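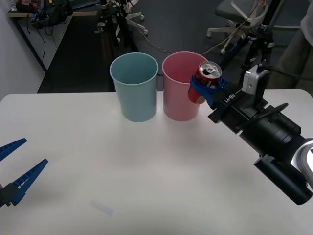
Reusable cups for a block party – worth the hassle?

Skallville Neighbors Board > Food & Gatherings

porchlight_77
Posts: 487
Our street does a potluck every May and I got handed drinks this year. We've always bought the big sleeve of throwaway cups, and by 4 pm half of them are rolling down the gutter on Ambrosio Street and everybody has lost theirs and taken a new one. So I'm thinking of buying hard plastic tumblers once and keeping them in a tote for next year (and the year after, if I still live here!). My sister thinks I've lost my mind. Has anybody done this for a crowd? I have a dishwasher, but it's a small one and it's cranky.

biscuitmom
Posts: 1289
Do it! We switched at our church suppers and I'd never go back. Get the plain kind with a rolled rim, they don't crack at the lip the way the thin ones do, and little kids do fine with them. And mix up your colors. People remember "I'm the pink one" way better than they remember their name on masking tape.

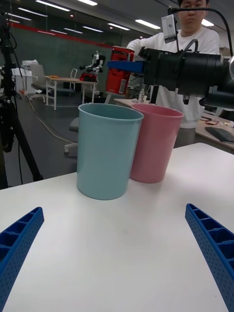
Light blue and pink, rims nearly touching

gravel_road
Posts: 903
Gonna disagree here. I ran drinks for a family reunion with reusables and spent my whole evening at the sink while everybody else was out by the fire. The colors didn't help either, we had so many people that every color had a dozen owners. Paper cups, one fat marker on a string, done. You can call me lazy, I got to eat my pie warm this year.

biscuitmom
Posts: 1289
You washed them by yourself?? That was the problem, not the cups! Ours go in a tub of soapy water by the back door and whoever walks past with an empty drops it in. Teenagers do the rinse.

gravel_road
Posts: 903
You have different teenagers than I do.

porchlight_77
Posts: 487
Ha, ours are somewhere in between. I could bribe them with the leftover brownies.
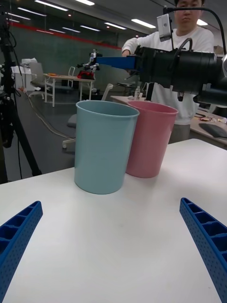 My big worry is storage, because the garage already has the Lelix canopy in it and my husband's bike that he swears he's going to fix. I want something that nests and doesn't eat a whole shelf. I'm pretty set on the tapered shape now, like the light blue and pink pair there, tall and open at the top. My round squat ones at home stick together when they're damp and I have to whack them on the counter. Any brand that doesn't do that?

tin_roof_rusted
Posts: 8
New here, hi. I got mine from Ilier Restaurant Supply and they've never stuck, but I do let them dry all the way before stacking. Overnight on a towel. Their tumblers look boring and they last forever.

One thing I'd push back on though – are you doing pitchers or cans? If it's all cans, why have cups at all? Fill the cooler and let people drink out of the can like normal folks. 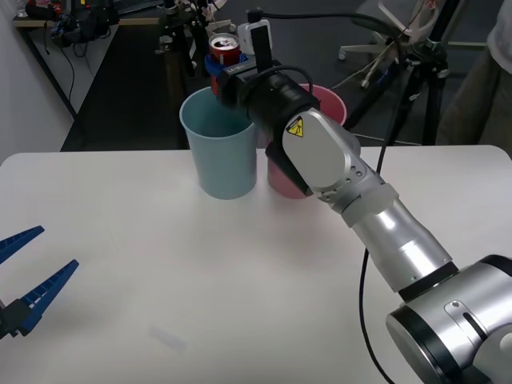

Cans without cups gave us the most waste of anything we tried. Folks open one, take three sips, set it down, and then they can't tell whose is whose and open another. Now I'd rather split a soda between kids and keep the rest cold for refills. A red can over a light blue cup, like in that last shot, is pretty much my whole job from noon on. It also keeps the yellow jackets from crawling down into the can where you can't see them, and if you've ever had a six-year-old stung on the lip you know why I care.

tin_roof_rusted
Posts: 8
Okay, the yellow jackets I'll give you. I still think adults can manage a can.

gravel_road
Posts: 903
Seconding cans for grown-ups. Cups for the kids' table only, then you need a lot fewer of them and that cranky dishwasher might even survive.

porchlight_77
Posts: 487
Oh, I like that! Cups at the kids' table and next to the lemonade, cans for everybody else. I'll go look at the Ilier ones after work and come back with what they cost. Somebody remind me to buy a tub.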